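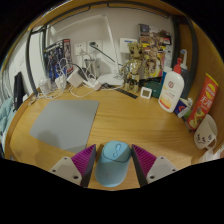 Home Forums Desk Setups New Posts Log in

plovano18
Okay, I need opinions on my desk before October gets busy. The cables are the worst part, I know! Everything charges at the back by the wall and it all ends up in one big white knot. Where would you start? 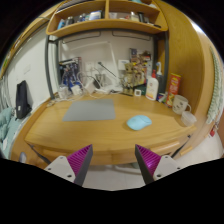
Mouse pad on the left, mouse on bare wood, snacks and lotion on the right

hsiuying_yen
Use the mouse pad or lose it. And I'd move the mug and the chip can up to the shelf.

plovano18
The mouse glides fine on the wood – and I'm not climbing for my coffee lol

fadeo300
Disagree with Hsiu-ying, snacks within reach are the whole point of a desk. Cables first. Unplug the lot, then put back only the chargers you used this week. 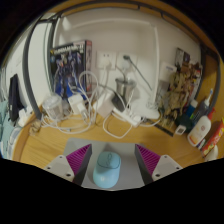
And get a cheap box with a lid for the slack. Mine was 8 bucks and I love it.

hsiuying_yen
A box just hides the knot. Velcro ties!

plovano18
Trying ties tonight. The toys stay, no votes on that.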